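Small Parts, Open Tub

How a sorting surface, a plastic bin and a wire rack keep metal fittings from going astray

Loose fittings are a storage problem before they are a plumbing problem. A short metal coupling weighs little, rolls on any surface that is not level, and looks much like the next size up. The usual answer is a cabinet of small drawers. Drawers work well for stock that has already been sorted. They work badly for the stage before that, when mixed parts have to be spread out, looked at and put somewhere.

The repair shop at Fudmont handles this stage with an open tub on a hard, flat surface. The tub is teal plastic, rectangular, with rounded corners. The corners matter more than the color. A square corner holds a small cylinder tight against two walls, where fingers get poor purchase. A rounded one lets the part roll back toward the floor of the bin.
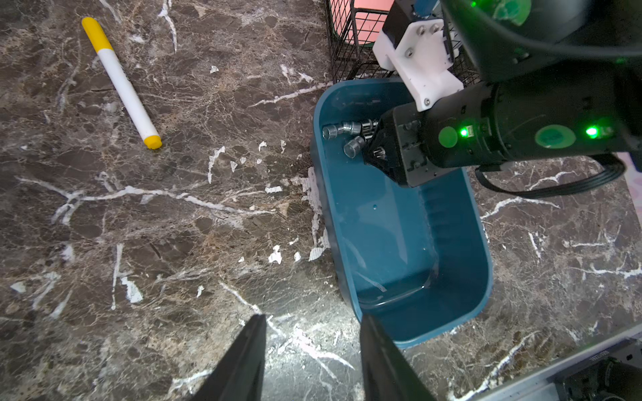
Nasution objected to the whole arrangement, arguing that an open bin only postpones the work, and that every part which goes into a tub has to be handled a second time before it reaches a drawer. The count is correct. The shop accepts the second handling as the price of checking each thread before the part is filed.

Its inventory stands at 2430 pieces across 64 drawers. Before the tub was introduced, returned fittings went directly into whichever drawer looked right, and an audit in August found 77 of them in the wrong place. Most were off by one size. A few were metric parts among inch parts, a worse error: a mismatched thread will often start by hand and then bind under the wrench.

The present routine has two stages. Returned parts go into the tub together. They are then taken out one at a time, tried on a gauge and moved to the drawer. No part goes from hand to drawer without the gauge.

Surface finish needs some thought. A glossy bin wipes clean and does not hold grit, but it reflects overhead light, and a silver part on a bright patch is easy to miss. Moving the lamp to one side helps. So does a dark bin, given that nearly all the stock is bare metal. The surface underneath is a separate question. Dark brown with white veining hides small bright parts quite effectively, and this is a good argument for keeping them inside the rim.

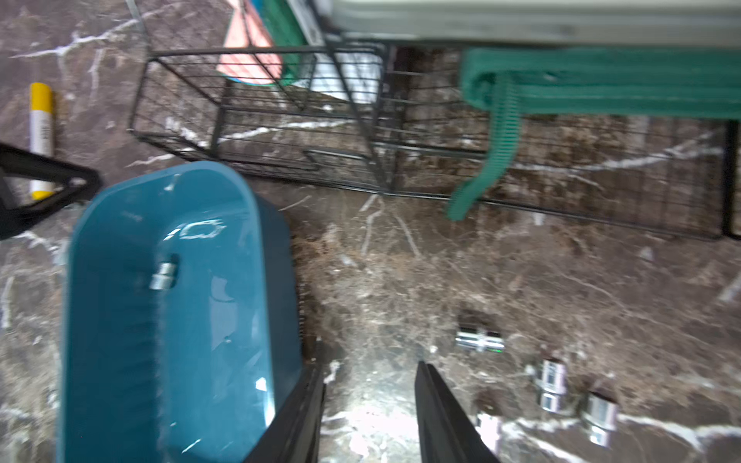

The last part in a bin is the one most often left behind. A single coupling on its side sits low, and from a standing position the wall can hide it. The rule at Fudmont is to tip the tub toward the light before putting it away - a two-second check.

Wire racks have a place on the same surface, within limits. A grid of thin rods is good for holding larger items and lets dust fall through. It will also let through anything smaller than its openings, so fittings stay out of it unless they are boxed. Markers and glue sticks can live beside the tub, where they are used for labels. They should not go in it.

Depth is the remaining variable. The shop tried a deeper container from Stakport and returned to the shallower type. In a deep box the parts pile up and the lower ones are found by feel. In a wide, shallow one the heap can be spread into a single layer with one pass of the hand. 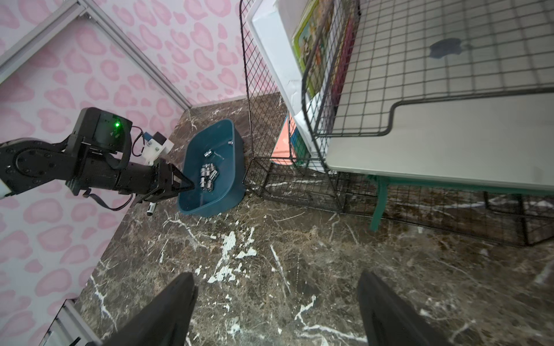
Garden disagreed on the matter of heaps, writing that a pile is harmless provided the threads are capped, and that spreading parts out wastes bench space on a busy Saturday. Caps do protect threads. They also cover the feature being checked, and must come off again at the gauge.

For a home workshop the same method scales down without much change. One tub, one gauge and a side lamp will cover a mixed box of fittings. Dry the bin before use, as standing water will mark plain steel. Label the drawers by thread as well as by diameter, and leave one drawer empty for parts that match nothing.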